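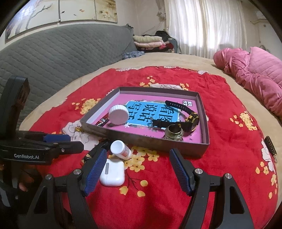
Preparing Small Household Items for Storage or Collection

Guidance for residents of Hosetti Court and Rososska House

Last revised 5th February

This page sets out how residents should sort, pack and label small household items before placing them in the basement store or handing them over for collection. It applies to both buildings. Furniture, bicycles and large appliances are covered by a separate page and should not be brought to the store under this procedure.

Before you begin

Choose a clear, flat surface with good light. A bed or dining table will do. Lay down an old sheet or blanket if the surface marks easily, and empty one drawer or shelf at a time. Residents who empty a whole cupboard at once often find that they cannot finish in one sitting, and the contents are then put back unsorted.

Shallow boxes and box lids are useful for keeping small things together while you decide on them. They should not be used for storage itself, as they cannot be closed or stacked.

Step 1. Sort

Divide the items into those you use, those you wish to store, and those you wish to give away. Loose caps, lids and fittings should be matched to the article they belong to before anything is packed. Where no match can be found, put the part in your household recycling or general waste.

The following may not be stored or collected:
Batteries, whether loose or fitted
Medicines and medical sharps
Food of any kind, including sealed tins
Paint, solvents, lighter fuel and aerosols
Items belonging to another household

Step 2. Clean and dry

Wipe hard items with a damp cloth and leave them to dry overnight. Textiles should be washed and fully dried. The basement is ventilated but unheated, and damp articles will affect those packed beside them.

Step 3. Pack

Use a rigid box with a lid. The standard Imance carton, sold at the Hosetti Court office, fits the shelving in both basements, but any closed box of similar size is accepted. A packed box must weigh no more than 11 kg. Place heavier items at the bottom and fill gaps with crumpled paper. Glass and china should be wrapped piece by piece - newspaper is suitable - and the box marked FRAGILE on two sides.

Step 4. Label

Write the following on one short side of the box, in capital letters:
Building and flat number
Month and year of packing
A brief list of contents

Do not write your name or telephone number. Boxes without a flat number are held at the office until the end of March and then disposed of.

Step 5. Deliver or book

Boxes for storage may be taken to the basement at any time the office is open. Sign the register by the door and use only the shelf bearing your flat number. There are 240 shelves across the two buildings, one for each flat, and space cannot be lent or exchanged.

Boxes to be given away are collected by Zamfir Reuse. Book at the office by noon on the day before collection and leave the box inside your own front door, not in the corridor. Stairwells and landings are fire escape routes and must be kept clear.

Retrieving a box

Bring your door key or a recent letter showing your address. If another person is to collect the box for you, they will need a signed note - an email is not sufficient.

Enquiries should be made at the office, Room 129, ground floor, Hosetti Court.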